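**7 Sep 2018 – open day at Cronin, simulation room**

Writing this up before I forget it all. The big hall was the usual mix of handouts and coffee, so I went straight to the back, where the Hutent people were showing their kitchen simulator on a big screen. I stayed for 2 sessions (and missed lunch, my own fault).

The pitch is simple enough. You get a virtual kitchen with a Franka arm next to the island, you scatter everyday stuff on the counter, and you let the controller have a go at it. They said the layout gets shuffled for every run and that they did 2000 runs to get ready for the day!

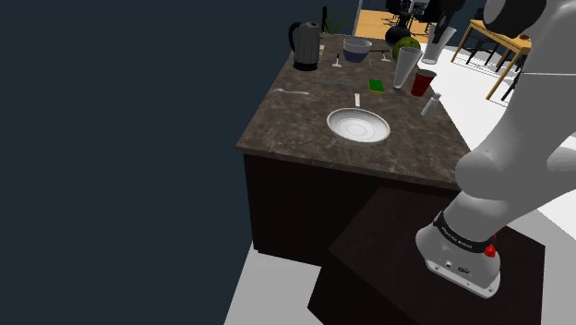
*Render: Hutent kitchen demo, shown at the Cronin open day*

I liked how cluttered they let it get. Our own test counter in Prosum has a block and another block, and then we wonder why the planner falls over when it meets a spoon. They've got a kettle, a melon, a sponge, a pitcher, all sharing one marble top, and the speckle on that marble must be a pain for segmentation. I asked, and yes, they swap the counter texture on purpose. Note to self: try that in Prosum, it's probably an afternoon of work.

Most of the questions from the crowd were about clear objects. Fair, we have the same headache – depth goes to mush on anything you can see through. Their answer was to start with the arm coming straight down on a clear cup, fingers open at the rim, and worry about side grasps later. 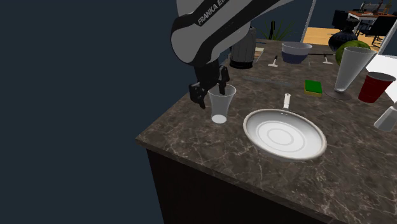 Contact settings came up next, and I got 7 pages of notes out of that part alone (scanning them into the Carnari folder tonight). Short version: smaller time step near contact, bigger one for free motion, and don't trust default friction. I've been leaving ours at default since forever. Oops.

To do:

- rerun our cup test with the smaller step
- add thin flat things to the Prosum object set, we have none
- ask Hutent if they'll share the shuffle script; they said maybe in November

Still not sure how they reset between runs so fast. Forgot to ask.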